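Wunbridge packing bench goes on the road with a cardboard top, blue tape and one very good bin

SKUDDALE, July 5, 2024 - I have been setting up packing benches for Wunbridge since January, and I can finally tell everybody what we've been up to! Our new Moya bench layout is ready, and small shops and mail rooms can order the plans from us starting today.

The idea is simple (my favorite kind). You take a big work surface, cover it in brown cardboard, and run dark blue tape across it both ways until you have a grid of squares. Every item gets a square while it waits. When somebody asks where the return labels went, you say "second row, near the wall" and go on with your day.

I wanted cardboard from the start. It's kind to boxes that scuff easily, you can write on it, and when it gets ratty you peel it up and lay down a fresh sheet. Eilif Åberg, my partner on the project, wanted a painted top and argued for it through most of the winter. He came around once he'd had to move a line. 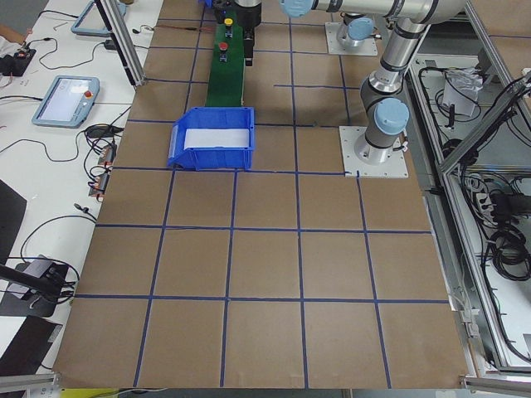 Then there's the bin question, and oh boy, did we go back and forth on that one. We settled on a bright blue plastic one with an open, angled front, set right at the end of the belt. I like a tall side and a low lip, so things stay put but you can still get your hand in without knocking your knuckles. A sheet of white paper goes flat in the bottom. I change mine every morning, and small dark parts show up so much better against it!

"I was the one who kept losing the little bags," said Viola De Luca, who runs the mail room at Prorkar, our first customer. "Now I look down and there they are. I've taped up my desk at home the same way and my family thinks I've lost it."

Prorkar has been packing on the Moya layout for 3 months and sends out 215 parcels on a normal day. Their record is 900, set during a spring sale, and I'm told there was cake.

The plans cover the grid, the bin position and a shopping list for tape and cardboard. We've printed 1000 copies for the first run, and each one folds out to a full-size corner template so you can get your first square straight. After that it's just a long ruler and some patience.

To order the plans or come try a bench in person, write to me at the Wunbridge office in Skuddale. Bring something awkward to pack!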